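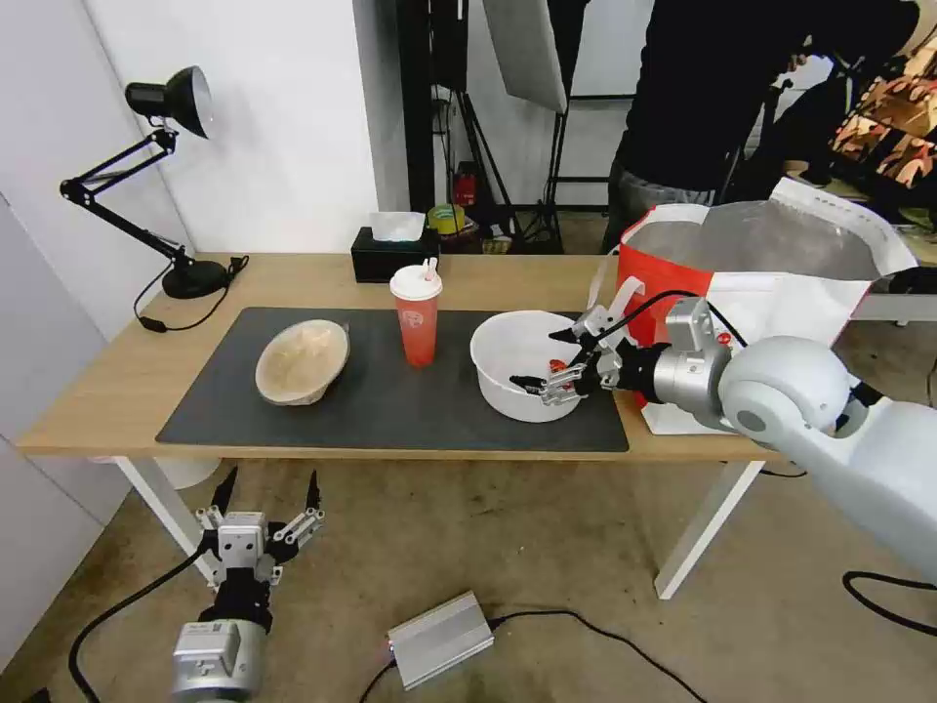

Edeo - Packing and Home Goods Team

Progress report to the Viden fund, second period
Project: Bunting
Place of work: Wekamska site
Date of report: 4 March 2022

In this report we describe what has been done in Bunting since the last report in November, what the money was used for, and which points are still open. We have tried to keep it short. The table with costs was sent separately and is not repeated.

As you will remember, Bunting is about the bag of small home goods which a household receives when it moves into one of the Wekamska apartments. In the first period we mostly collected the goods and discussed them. In the second period we worked on the packing itself: on which table it is done, in which order the things go into the bag, and which bag is the right one.

The packing table

The old packing place was a corner of the storage room, with bad light and a surface on which everything slid. From the grant we have now a light wooden table with white metal legs, and on it a large dark gray desk mat. The mat was a small expense but we are very satisfied with it. Round things stay more or less where they are put, and it is easy to see a light-colored bowl against the dark color. The black desk lamp stands on the left end, where it does not take away the place for the bag. Its power cord still hangs down over the edge of the table. We would like to fix it along the leg, and this is on the list for the next period.

The tissue box has its place at the back of the table, because we wipe the cups and bowls before packing. The bag stands always on the right.

The bag

In November we wrote that the paper bags were too weak. They tore at the handle when the heavier goods were inside. We changed to a large red and white shopping bag with a silver lining. It stands upright on the table without support, and this makes more difference than we expected, as the packer does not need to hold it open. It costs more than the paper bag. We have so far packed 1145 bags in total, of both kinds, and only the last 100 are of the new kind, so please read our opinion about it with some care.

The order of packing

We tried 2 orders. In the first one, the bowl went in before everything and the tall cup came last. In the second one, the cup was placed first, against the side, and the bowl came after it. Both have a weak point. When the cup comes last it stands high, and the lid with the straw is exposed. When it comes first, the bowl can press on the straw. At the moment we prefer the cup first, but the team does not fully agree, and we will continue the trials with both.

The woven basket is the most difficult piece. It is round, it does not go inside other things and it takes much room. Two households wrote to us that they liked it most of all, so we do not want to remove it.
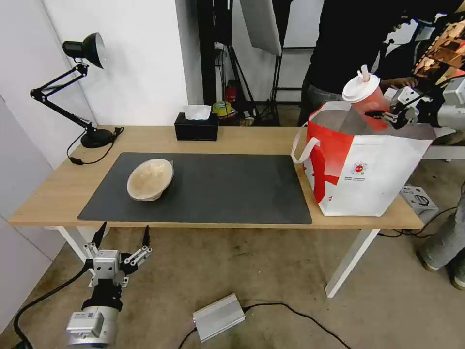 Open points and next steps

The cup with the white lid and straw fits in the new bag, and it can be put in from the side of the table without lifting the bag. What we have not solved is how to keep it upright when the bag is carried. A divider of cardboard was proposed. We have asked for a price and have no answer yet.

The bowls come from different deliveries and are not of one size. For the next order we will ask for one type only, preferably a shallow one, because it leaves more room above it.

The floor near the table must be kept more free. Boxes and cables stay there between the working days, and a person who carries a full bag does not see them well. We propose a shelf under the table, which can be paid from the amount left over from the lamps, if Viden agrees to this change - we ask kindly for a written answer on this point.

The instruction sheet for packers is written and was read by the team. Some sentences are not clear enough and will be corrected. We will send you the final version together with the third report.

Use of the grant

The table, the mat, the lamp and the first delivery of new bags are paid. The second delivery of bags is ordered but not yet invoiced. There is no cost above the plan in this period.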